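Adult league hockey: how do you sharpen for soft ice, and is it worth a new pair of steel?
Posted in Gear and Skates, 14 December 2023

slowbackcheck
So I play C league two nights a week at the Nijs rink, and ever since they moved us to the late slot I feel like I'm skating in oatmeal. We go on after the public session and a youth game, and by the second period I can't get a decent push out of a crossover. I'm 225 pounds with gear on, I play left D, and I get my skates done at 5/8 because that's what the kid at the shop gave me back in March and I never asked for anything else. It was fine on the harder ice we had at the early slot! Now I'm either sinking in or sliding out, and I can't tell which one it is.

One guy on my bench says go sharper, another says go duller because I'm heavy, and my own brain says buy new steel and hope. I've got the stock runners that came with my Koden skates and they're getting pretty short. The Drullel replacements are 43 bucks on sale, so it's not a crazy amount of money, but I'd like to know I'm fixing the right thing first. We've got a playoff game coming up against the team that beat us by five last time and I would really love to not get walked by their center again (he's fast, I'm not, we both know it).

Anybody been through this? What hollow do you heavier guys use, and how often are you getting them done?

bluelinebarry
Go duller. You're heavy and the ice is soft, so your weight is already pushing the edge in, and a deep hollow just makes it worse. I'm close to your size and I went from 1/2 to 3/4 a couple of seasons ago. The first skate felt awful, like I had butter knives on, and I fell over on a simple pivot in front of our own net. By the third skate I didn't think about it anymore, and my legs had a lot more left at the end of the game. Glide is the thing you notice most. If 3/4 scares you, do 11/16 first, most shops can set it if you ask.

I'd wait on the steel until you've tried that. One change at a time or you'll never know what did it.

Also ask them to check that your edges are level. I had one skate come back with the inside edge way higher than the outside and I spent a month thinking I'd forgotten how to turn left.

thirdpairing
just get the steel, short runners are your problem. mine fixed everything

creasecrasher
I'm going to split the difference here, and I've wasted enough money on this stuff to have opinions. Barry's right that you should try a shallower hollow first, it's the cheap fix. But the other answer isn't totally wrong either. When the steel gets really short, the plastic holder can touch the ice when you lean hard into a turn, and that feels exactly like sliding out. Look at the sides of your holders near the bottom. If they're scraped up along the inside, you're bottoming out and no hollow in the world is going to help you.

The other thing is profile, meaning the curve from toe to heel. Years of sharpening at different shops can mess that up, especially if somebody leans on the toe. Lay the two runners back to back and see if the shape matches. Mine didn't even come close! I had them redone at a place that runs a Fomex machine, and it made a bigger difference than any hollow I've tried.

As for how often, I go every five or six skates, sooner if I've stepped on something dumb on the way to the locker room. Do it a couple of days ahead of the playoff game so you get one skate on them first. And eat something light that evening if you're in the late slot, because a burrito at eight o'clock feels a lot like bad edges by the third.

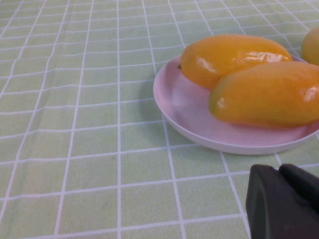 slowbackcheck wrote back that the holders were scraped on both sides, worse on the left, so the steel is getting ordered tonight and it's going on at 11/16. Still not sold on 3/4, but might try it over the summer when the games don't count. Will also be asking the shop to check for level before leaving the counter, and says thanks to everybody, including the one-line answer.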